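Trerex Method: Frequently Asked Questions

Last revised 1st October. Maintained by Jordan Staniforth.

What is Trerex?

Trerex is a training method for two-handed manipulation of cloth. It learns from demonstrations recorded with hand-held grippers, so a robot arm is not needed during collection. The policy is trained on the Tramico set and then run on a fixed two-arm station.

What is in the Tramico set?

470 demonstrations of spreading, folding and flattening fabric on a padded surface. Each one has video from a head-height view and the opening width of both grippers over time. Episodes longer than 90 seconds were dropped before training.

Why is so much of the background left in?

Earlier runs used cropped video with only the work surface visible. Policies trained that way did well in the room where the data was recorded and poorly anywhere else. The current release keeps the full view, including furniture, appliances and people.

The work surface in the open lab area is covered in pale green cloth, with a washing machine directly behind it and people at laptops and tables on either side. Wrinkles in a plain cover like this one are low in contrast, and the policy has to separate them from everything else in view.
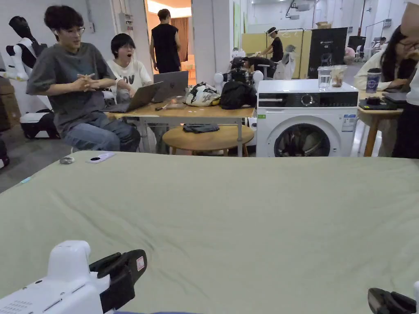 Do small objects on the surface affect the result?

Slightly. Objects near the edge of the cloth had no measurable effect on spreading. Objects inside the fold line caused the policy to stop early in 6 of the test trials. We count an early stop as a failure.

How does Trerex differ from the Wilczyńska baseline?

The Wilczyńska baseline predicts a single grasp point and replans after each motion. Trerex predicts a short sequence for both grippers and replans partway through. The two methods use the same image encoder and the same training split, so the comparison covers the action head only.

What happens if one gripper is out of view?

The model gets the opening width for both grippers at every step, whether or not they are visible. During training we also mask one side of the image at random. Without masking, the policy tends to hold the hidden gripper still.

Can I train on my own recordings?

Yes. Convert them to the Pladen format first. The converter expects 2 gripper streams and one video stream with matching start times. It rejects files with missing timestamps and does not try to repair them.

Are the weights available?

The April weights are still posted but do not include side masking. Use the current ones for any new comparison, and state the version in your results table.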